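7 min read

Lelteo Control Stack – Set-up Guide
Section 4: Wrist camera, grasp check and hand-off to the planner

4.1 Scope

This section covers the software side of a first grasp: starting the camera node, masking the fingers, confirming a hold, and passing the held object to the planner. It assumes that the arm has been homed and that the gripper has been calibrated as described in Section 3. Joint limits and payload settings are not repeated.

All commands are entered in the Lelteo console unless the text says otherwise. Parameter names are case-sensitive.

4.2 Before you start

Use a rigid object with straight sides for the first run. A marker, a glue stick or a short length of dowel will do. Avoid clear plastic and anything that deforms under light pressure.

CAUTION: Keep hands outside the arm's reach whenever the console prompt shows LIVE. The software stop in the console is not a substitute for the hardware stop.

4.3 Starting the camera node

1. Open the console and load the Brimalby profile. The profile sets the camera stream, the exposure mode and the default grasp thresholds.

2. Enter: cam start wrist

3. Wait for the status line to read STREAM OK. If it reads STREAM LATE, close any other program that is using the same port and enter the command again.

4. Enter: cam lock exposure

Do this with the room lights at their normal working level. A bright patch of reflected light on a tabletop will shift automatic exposure each time the wrist turns, and the tracker will then report small color changes that have nothing to do with the object.

Note: Exposure lock is released when the console closes. It has to be set again in each session.

4.4 Masking the fingers

The fingers are always in view of the wrist camera, and the detector has to be told to ignore them.

1. Open the gripper fully and enter: mask capture open

2. Close the gripper with nothing between the pads and enter: mask capture closed

3. Enter: mask build

The console builds 8 intermediate masks between the two captures and picks one at run time from the finger position. The build ends with a coverage report. Coverage that changes by a large amount between neighboring masks usually means that the wrist moved between the two captures. Repeat both.

4. Save the result with: mask save

4.5 Confirming a grasp

1. Place the object upright between the open fingers, with its long axis parallel to the pads.

2. Enter: grasp close soft

The gripper closes until the pad force reaches the soft threshold, set to 300 in the Brimalby profile. This is a raw sensor value without units.

3. Look at the live view. With a marker held near vertical, the barrel should stand in the middle of the view with a pad pressing on each side. Blur in the lower part of the barrel is acceptable; the grasp check reads the upper part only.

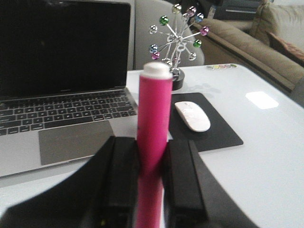
4. Enter: grasp check

The check compares the segmented object with the finger mask and returns one of three results.

HELD – The object outline meets both pads. Go on to 4.6.

ONE SIDE – The outline meets one pad only. Open the gripper, center the object and repeat from step 1.

NONE – No object was segmented. Confirm that the mask was saved and that the exposure is locked.

Note: Background objects do not have to be cleared for this check. Anything behind the fingers is rejected by the depth gate. Shiny items, such as reflective balls or chrome parts, can pass the gate for a moment and appear in the log as short-lived detections. They are dropped when they fail to repeat, and no action is needed unless the log shows more than 123 of them in one run. In that case, lower gate_far by one step.

4.6 Handing the object to the planner

1. Enter: plan attach held

The planner adds the object to the collision model as a cylinder. Length is taken from the visible part above the pads and extended below by the value of hidden_len.

2. Set hidden_len by hand if the part below the pads is longer than the default. The camera cannot measure this part. An underestimate here is the most common cause of contact with the table on a lowering move.

3. Enter: plan scene table

The table plane is fitted from the last clear view. Items standing on it, such as a laptop or a mouse, are added as boxes with a fixed margin.

CAUTION: A screen that is switched off may return little or no depth. Check that the box for a laptop includes the raised lid before any lateral move. If it does not, add the lid with: plan box add

4. Enter: plan dry

The dry run plays the path in the viewer without moving the arm. Step through it at least once at the lowest speed.

5. When the path is clear, enter: plan run slow

4.7 Log entries

E288 – Mask and finger position disagree. Rebuild the mask (4.4).

W300 – Soft threshold reached before the expected finger width. The object is wider than the profile allows, or a pad is seated badly.

Logs are kept in the session folder and can be sent to Vosus support as they are. Include the profile name and the saved mask file.

Section text by Kelechi Etim. Command reference checked by Chukwuemeka Ekwueme, May.

Contact Vosus support | © Vosus. All rights reserved. | Back to top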